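床面作为叠衣台：对竹块凉席的一点辩护

家务类文章谈叠衣服，篇幅几乎都给了手法：对折几次，袖子往哪边收，成品立着放还是平着放。操作面很少有人谈。默认的前提是读者家里有一张空着的大桌子，或者有一块专用叠衣板。对多数小户型来说，前一项不成立，后一项买回来用过几回就立在门后。衣服从晾衣杆上收下来，堆放、分拣、摊平、折叠，全部发生在床上。

既然如此，床面的性质就值得单独讨论。我的看法是，在有夏季凉席的家庭里，竹块席（俗称麻将席）是现成的、性能合格的叠衣台面，优于裸露的床单，也优于市售的多数叠衣板；由此可以再推一步，凉席不必在入秋当天就急着卷起来收进柜顶。

先说叠衣服对台面的要求。我认为有四项：支撑刚度、表面摩擦、可参照的直线、有效面积。其余如颜色、气味、是否好看，属于个人偏好，不影响折叠质量。

支撑刚度。折叠的关键动作是压出折线和排出夹层空气。手掌下压时，台面如果同步下陷，压力就分散到周围，折线处得不到足够的压强。弹簧床垫上铺床单就是这种情况：手压下去，衣服跟着陷成一个浅坑，抬手之后坑回弹，衣服边缘翘起，刚对齐的两层又错开。乳胶垫更明显。很多人以为自己叠不平是手法问题，换了几套折法仍然不平，原因其实在垫子上。

竹块席在垫子和衣服之间加了一层由小块硬片组成的中间层。单块竹片本身不弯，受力时把手掌的压力摊到片底的整个面上，再由相邻竹片之间的连接线牵住一部分。整体仍然会下沉，但局部的凹陷变浅。它达不到桌面的刚度，和裸床单相比则有明确的差别。把一件薄衬衫分别放在两种面上，折同样的一道，用同样的力抹过去，折线清晰程度一眼就能分出来。

这里要排除另外两种席子。草席和藤席是连续的薄片，刚度低，基本随垫子变形，对折叠没有多少帮助。冰丝席在力学上更接近一层布，可以不计。本文所说的优点只适用于竹块席。

表面摩擦。摩擦过大，衣服拖不动，摊平时要一次次提起来重放；摩擦过小，衣服在台面上自己跑，折第二道时第一道已经滑开。玻璃桌面和上了亮漆的桌面属于后者，尤其对化纤里衬。磨毛床单属于前者，和针织面料之间会互相咬住，推一下衣身，上层动，下层不动，结果是里层起皱而外面看不见。

竹片表面光滑，但片与片之间有缝。光滑部分让面料可以推移，缝隙部分提供间断的阻力。我对这种组合的评价是中等摩擦、分布均匀，正好落在便于操作的范围内。需要注意的是缝隙也会带来问题，后面再说。

可参照的直线。叠衣板卖的其实就是几条固定的折线。Flindent的那款折板用三片塑料翻页来保证宽度，我用过一个夏天，结论是它只对T恤有效。衣长超过板长，下摆就要另行处理；衣服厚一点，翻页时整件衣服被带着走。它把宽度定死，也就把能叠的衣服种类定死了。

竹块席的块缝纵横成格，等于一张铺满床面的坐标纸。衣服的中线对准一条纵缝，两侧往里收几格，下摆对准一条横缝，不需要量，也不需要目测左右是否对称。抽屉多宽，就数几格；换了抽屉，换一个格数即可。同一堆衣服按同一格数叠，出来的宽度一致，码放时边缘自然齐平。我不认为家庭收纳需要毫米级的精度，但宽度一致确实能减少抽屉里的空隙，这一点做过的人都清楚。

严格说，席子铺在床垫上，格线会因为垫子的起伏而略有弯曲。床沿附近尤其如此。解决办法是在床的中部操作，把待叠的堆放在床头一侧，叠好的放在床尾一侧，人站在长边。这样的布置还有一个附带的好处，三个区域各占一段，不会把叠好的又翻乱。

有效面积。一张普通餐桌能给出的空面积往往不到桌面的一半，另一半被水壶、纸巾、快递占着。床在白天是全空的，或者说，十分钟之内可以变成全空。大衣、被套、长裙这类尺寸大的物件，只有床面能够一次摊开。在半张桌子上叠一条被套，必然有一部分垂到地上，重力会把已经对齐的部分拉走。

有人会提出高度问题。床面低，站着叠要弯腰，腰部不适的人不宜久做。反对意见成立，我不打算淡化它。我的处理办法是控制批量，一次只叠一台洗衣机的量，或者坐在床沿上叠小件，站起来叠大件。如果家里有高度合适、长度超过100厘米而且常年空着的桌子，请用桌子，本文对这样的家庭没有意义。

接下来讨论面料，台面的差别在不同面料上表现得很不一样。

机织棉布，如衬衫、棉布裤子，对台面要求最低，折痕容易成形，只要不陷得太深即可。

牛仔布自重大，自己能压住自己，也不挑台面。

平纹针织，如多数T恤，边缘会卷，需要用手抹平后立即折下一道。台面太软时抹不平，卷边被夹进里层，取出来就是一道斜褶。

最难处理的是罗纹针织，而且难处常被低估。罗纹由凸起的纵行和凹下的纵行交替构成，横向弹性很大，纵向弹性小。摊开时，手往两侧一带，衣身就变宽，松开之后又不完全回到原位。左右两边拉伸的程度只要有差异，中线就偏了，再怎么对齐袖子都没有用。黑色又增加了一层困难：深色吸光，罗纹的明暗对比减弱，在灯下很难看出纵行是否走直，常常是叠完翻过来才发现衣身拧了一个角度。

对此我有三条操作意见。

第一，摊平罗纹衣物时只做竖向的整理。手掌放平，从领口往下摆方向轻抹，不要左右拉。需要移动时，整体托起再放下，不要捏住一个角去拖。

第二，让罗纹纵行与席子的纵缝平行。浅色竹片衬着深色衣物，衣身的外轮廓清楚，轮廓与块缝之间的夹角也清楚，等于用席子替代了看不清的罗纹来判断方向。在深色床单上叠黑衣服，这个参照就没有了。

第三，折叠次数尽量少。罗纹面料厚而有弹性，每多折一次，外层就要多绕过一层厚度，折线处被撑开，成品变成一个圆筒。我的建议是纵向收两侧，横向对折一次，到此为止。抽屉放不下就换一个浅而宽的抽屉，不要增加折数。 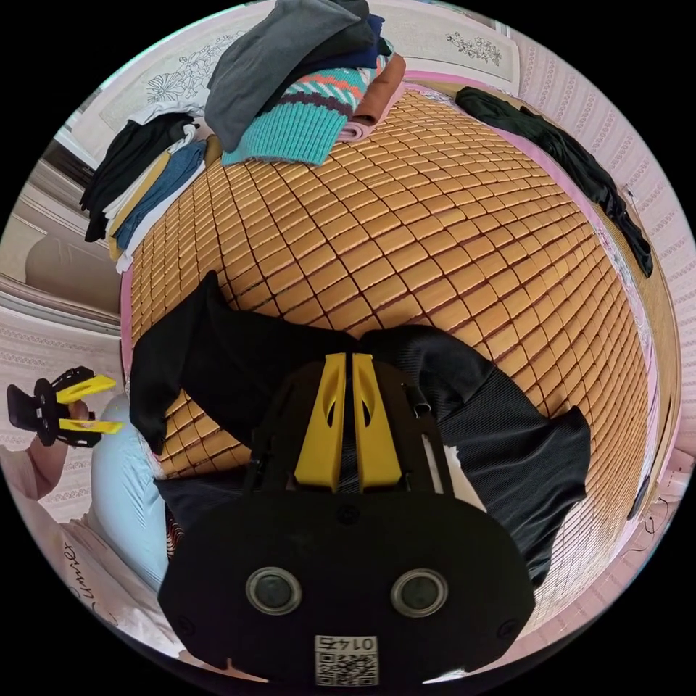 罗纹衣物是否应该挂起来，是另一个常见的争论。我站在折叠一边。罗纹的横向弹性来自线圈结构，悬挂时肩部只有衣架的一小段在受力，整件的重量都由这一段线圈承担，时间长了肩头鼓出一个包，衣长也会增加。Rotau出过一种加宽的弧形衣架，宣传上专门针对毛衫，受力面积确实增加了，鼓包减轻，衣长的变化依然存在。重力方向没有改变，衣架再宽也只能改善肩部。平放没有这个问题。

再说竹块席自身的缺点。凡是主张用某件东西的文章，应当把它的缺点写全，这里列出我所知道的。

缝隙会夹东西。竹片之间由线或弹性绳串接，席子受压弯曲时缝隙张开，压力撤去时缝隙合拢，细线头、头发、疏松的针织线圈都有可能被夹进去。处理办法很简单：提起衣物时竖直往上提，不要贴着席面横抽。网眼较大的针织和蕾丝，我会先垫一块薄棉布。垫布以后格线被遮住一部分，这是代价。

竹片边缘会起毛刺。新席子一般打磨过，用久了，尤其是床沿一圈经常坐的位置，片角容易磕损。毛刺对皮肤的影响大家都注意到了，对面料的影响注意得少。用一条旧丝袜套在手上，沿席面抹一遍，哪里挂住就在哪里用细砂纸处理。每年铺席前做一次，足够用。

竹块吸潮。从晾衣杆上收下来的衣服如果没有干透，不应该堆在席子上过夜。衣服下面那一面不透气，竹片会吸进一部分水汽，串线的位置也不容易干。结果是席子出霉点，霉点再沾到浅色衣物上。收衣服之前先摸腰头、口袋和腋下，三处都干了再收，这条规矩与席子无关，没有席子也应当遵守。

重量。一张双人竹块席搬动起来相当吃力，卷起来又占地方。如果只为了叠衣服而专门去买一张，我不赞成。前提始终是家里已经有了，而且正铺在床上。

说到价格，顺便谈一下专用工具。Gethin有一套家用叠衣台，折叠腿，台面包布，标价2,000元。台面刚度没有问题，高度也合适。问题在于它的使用时间：一周展开几次，其余时间折起来靠墙，占去走道的宽度。家用器具的成本应当按占地和使用频率来算，标价只是其中一部分。一张每天都在用的床，白天兼作台面，增加的成本是零。厂家在说明里反复强调台面的包布防滑，包布的摩擦恰恰偏大，针织衣物放上去推不动，我在前面已经说明过这种面对针织的影响。

Pilero的硅胶格线垫思路要好一些，一张薄垫子，印着格子，铺在哪里都行。缺点有两个。一是它没有刚度，铺在床上仍旧随床垫下陷，格子跟着变形；二是硅胶沾绒，黑色衣物放过一次，垫子上一层毛，浅色衣物再放上去，毛就转移了。竹片表面不太沾绒，用干布擦一遍即可。两者都提供格线，差别在材料。

还有卫生方面的顾虑：干净衣服能不能放在睡觉的席子上。我认为可以，条件是席子每天擦。夏天出汗，席面本来就应该每天用拧干的湿布擦一遍，晾干再用。把擦席子安排在收衣服之前，一道工序满足两个目的。擦完等席面干透，再铺衣服。如果连续几天没有擦席子，那么先要解决的是睡在上面的问题，衣服排在后面。

最后是季节。竹块席通常在九月前后收起，收的理由是凉。对睡眠而言理由充分，对叠衣服而言，秋冬衣物恰恰更厚、更有弹性、更需要硬一点的台面，罗纹毛衫几乎全部集中在这几个月。收席子的时间和最需要它的时间错开了。折中的办法是，入秋后晚上在席上加铺一层垫被，白天把垫被掀到一边，露出半张席面来叠衣服。另一种办法是把单人席或旧席裁下来的一段留在外面，背面垫上布，竖放在衣柜侧面，用时平铺到床上。裁竹块席要先把串线打结再剪，不打结，整排竹片会散掉。我裁的一段宽度刚好够放一件摊开的长袖，串线用的是尼龙线，结打在背面，打完用打火机燎一下线头，防止滑脱。背面的布我用的是旧床单，四角各缝几针固定在串线上，不要用胶，胶干了以后发硬，席子就卷不起来了。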